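Keep the Old Movie House Open Late
By Kamran Hassanpour

I grew up four blocks from the Lerklow, and I suppose I should say up front that I can't be fair about it. My father took me there in April the year I turned seven, and I came home so wound up that he had to walk me around the block before bed. So when the town talks about ending the late show, I take it a little personally, and I hope you'll bear with me.

The argument against it is money. A late show at a 493-seat theater needs a projectionist, somebody at the candy counter and the lights on past midnight, and on a slow night 62 people come. I understand that. I have run a shop on Amini Street long enough to know what a slow night feels like!
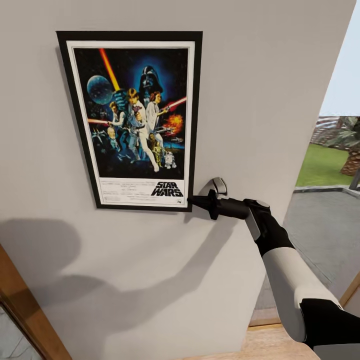

What the late show is for

People who work until nine need somewhere to go too. The second shift at Plastell lets out when every restaurant in town is stacking its chairs, and for years the Lerklow has been the one warm, lit place where those folks could sit down next to their neighbors (and eat a decent bag of popcorn while they were at it). You can watch anything at home now, I know. But you watch it alone, with the phone in your hand, and you stop halfway through to move the laundry.
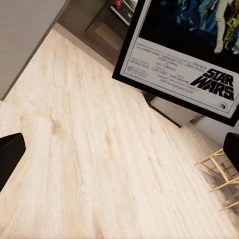 A pale wooden floor with a few darker knots.

I'd like to see the town put in $900 a month through the season and give it 2 years. We spend more than that on the banners along Gridbridge Road, and I like the banners. 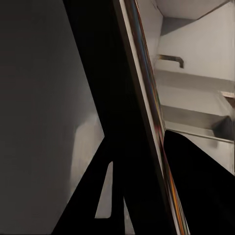

Wouldn't an earlier show bring in more people?
It might, and I'd gladly have one as well, but the people coming off second shift couldn't get to it, and they're the ones I'm worried about.

My neighbor thinks I'm being sentimental, and we've gone back and forth over the fence about it most of the spring.
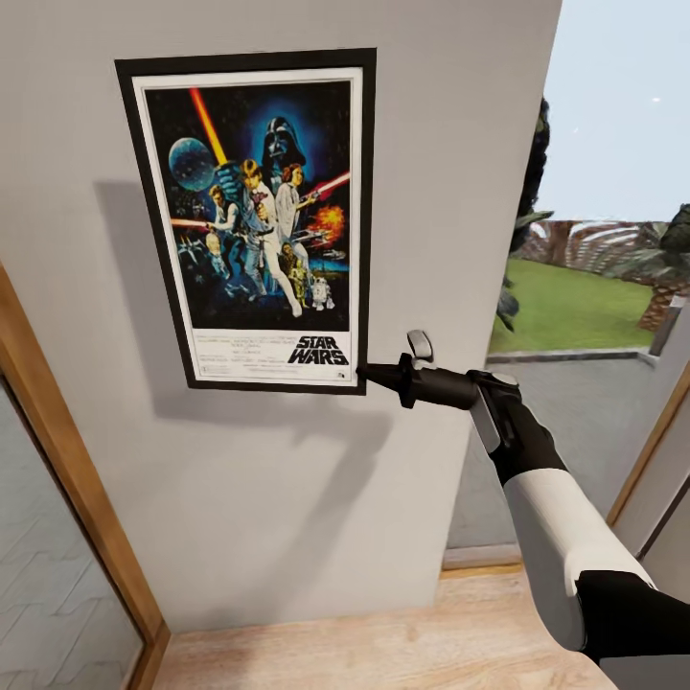 He says a town has to pick what it can afford, and he's right, and then he tells me about the double feature where he met his wife. I'm going to ask him to tell that one at the next town meeting.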